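How to Wax Canvas at Home (and Keep a Bag Going for Years)

6 min read

Search this site Type and press enter

I waxed my first bag in December, on the kitchen floor, with a hair dryer that kept tripping the breaker. It came out streaky and I loved it so much that I did my jacket the same night.
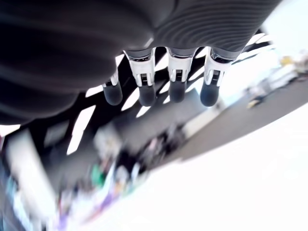
Since then I've done aprons, tool rolls, two hats and a log carrier for my neighbor, and I still get a kick out of watching the cloth go dark as the wax sinks in. If you've got an old canvas bag and a free afternoon, you can do this!

What you'll need

- A canvas item, 100 percent cotton if you can get it
- A bar of fabric wax (I use the plain Mamley bar, the one with no color added)
- A hair dryer or a heat gun with a low setting
- A stiff brush
- An old cotton rag
- Cardboard to work on

You can make your own bar, and plenty of people do. Khanyisile Radebe taught the class where I picked this up, and she pours hers from 3 parts beeswax to 1 part paraffin, melted together in a can standing in a pan of hot water. Never melt wax straight on the burner, and don't walk away from it. Her bars are harder than the store kind and smell wonderful. For a first try I'd still buy one.

Step 1: Get it clean

Empty the pockets (check the corners, there will be grit) and brush the whole thing down. Spot clean with cool water and a tiny bit of mild soap, then rinse well, as leftover soap keeps wax from taking evenly. Hang it up until it's dry all the way through. Seams take much longer than you'd think, so I leave mine overnight.

Skip fabric softener, now and forever.

Step 2: Test a hidden spot

Rub a little wax inside a flap or under a strap and heat it. The color will go darker, sometimes a lot darker. My tan Festitz satchel turned the brown of strong tea, and I was thrilled, but you may want to know before you cover the front panel.

Step 3: Rub it on

Lay the canvas flat on the cardboard and rub the bar over it like a fat crayon. Short strokes, firm pressure, one panel at a time. You want a thin, slightly cloudy layer. Go over the seams twice and work the corner of the bar along the stitching, where water likes to sneak in. If the bar skips and crumbles, hold it in your hands for a minute and try again.

Keep off zippers, leather trim and anything that touches your skin all day.

Step 4: Heat it in

My favorite part! Hold the dryer a few inches away and keep it moving. The cloudy layer goes glossy, then disappears into the weave. Follow right behind with the rag and wipe up any puddles while they're still soft. With a heat gun, stay on low and back off farther, and open a window either way.

If you see white patches once it cools, you used too much wax there. Warm it again and wipe. If you see pale dry patches, rub on a bit more.

Step 5: Let it cure

Hang it somewhere out of the sun for a full day, two if the room is cold. It'll feel stiff and a little tacky at first. That eases off as you use it, and the creases that show up along the folds are half the charm.

Looking after it

Brush off dried mud, wipe with cold water, and that's pretty much the whole routine. No washing machine, no dryer, and please don't leave it on the back seat in July. I touch up the bottom and the shoulder of my bag once a year and do the whole thing again when rain stops beading.

Small tears should be sewn before you wax, with a waxed thread if you have it. Sewing afterward works too, it just gums up the needle.

Next up for me is a pup tent fly, easily the biggest piece I've tried. I've already bought the extra bars.

Related posts

Patching a Canvas Tote by Hand
Michalík Buckles: Fitting a New Strap
Three Days of Rain on the Pornholm Trail
Which Thread for Heavy Cloth?
Sew a Simple Tool Roll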